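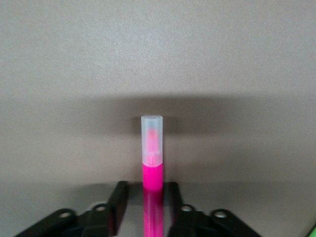 Home | Method | Results | FAQ | Code

Dedstead: Frequently Asked Questions

What is Dedstead?
A way of teaching an arm to pick up thin upright things using only the view from its wrist. Markers, mostly. We have become very well supplied with markers.

Do you use a depth camera?
No. Translucent plastic, like the frosted cap on a highlighter, tends to give depth sensors a bad day. Dedstead works from color alone and looks for the two long edges of the object between the fingers.

How well does it work?
On our Beniston test set the arm made 60 attempts and lifted the marker in 53 of them. The older method, tried on the same setups, managed 34. We were hoping for a rounder number too.

What goes wrong in the other seven?
Mostly reflections. On a shiny surface a bright barrel seems to carry on below its own bottom end, and the policy goes after the part that isn't there. Shadows from the arm bother it much less.

How long does training take?
Almost 2 days on one graphics card, longer if someone needs the card for something else. Someone does.

Can it handle mugs?
Please see the Prerkisness project, which likes mugs.

Does the marker have to be pink?
No, but the results for gray ones on a gray background are in the appendix, where we felt they would be happiest.

34 shares | 2 comments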